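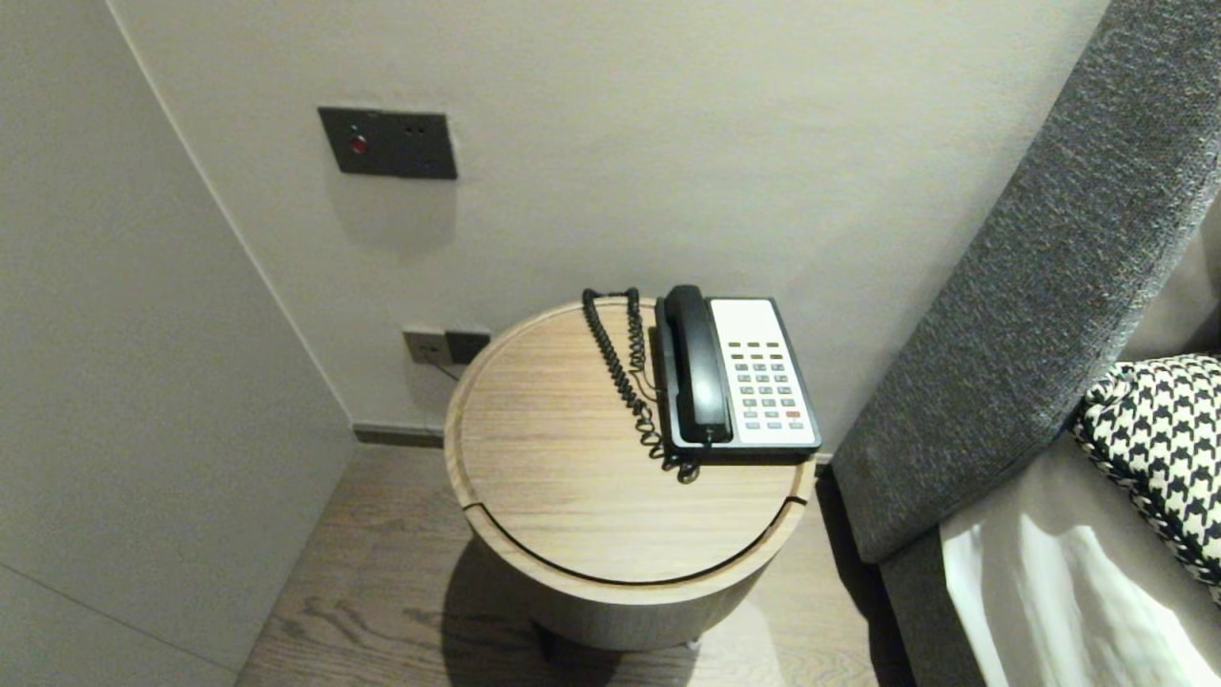 Rules we now use for service robots working in guest rooms. Written up after the November trial at Lanetley. Thread, 7 posts.

1/ Scope. These apply to any mobile unit that enters a let or lettable room, with or without an arm. Corridors and lifts have their own sheet. The trial covered 146 rooms and 627 entries.

2/ Entry. The unit waits for a release from the desk system, announces itself, and holds at the threshold for 7 seconds. A voice reply from inside cancels the job. There is no second attempt without a new release.

3/ Keep-out items. Telephones, call buttons, alarm switches and anything red on a wall or keypad get a fixed no-touch margin. Dusting next to them is a staff job. Gavinard wanted the margin adjustable on site. We said no.

4/ Cords. A coiled handset cord is treated as a solid object, outline taken at its widest point. Most of our logged snags were cords on bedside tables. If the planner can't separate cord from table, the whole tabletop is skipped and flagged.

5/ Speed. Slow mode from the door inwards, and arm folded when passing between bed and wall. Soft edges such as padded bed sides do not count as bumpers. Any contact is logged, however light.

6/ Records. Depth data only is kept, for faults only. Colour pictures stay on the unit and are wiped at docking. Matubbar's reader opens the fault files, Vovoveo's still doesn't.

7/ Open point: who signs off a skipped tabletop. We had 344 flags and the sheet names the shift lead, but the desk system sends them to housekeeping. Revised wording to follow. Version dated 26 Dec 2022.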